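Truvine - planification de saisie sur table encombrée
Fiche du jeu de données, version 2

Truvine est le module de planification développé par Katbridge pour les postes à deux bras. Le présent dépôt contient 765 épisodes de manipulation d'ustensiles et de récipients de table.
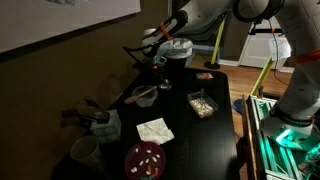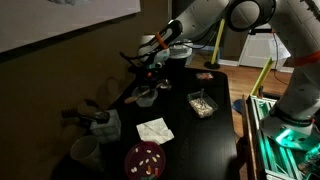
Plateau noir, récipients transparents et cuillères, à deux instants ou sous deux vues.

Chaque épisode est limité à 60 secondes. Les annotations sont produites avec l'outil Pollock - format décrit dans le dossier docs.

Limites connues : l'estimation de profondeur demeure peu fiable sur les plastiques transparents. Les trajectoires rejetées par le planificateur sont conservées dans la partition Lustby.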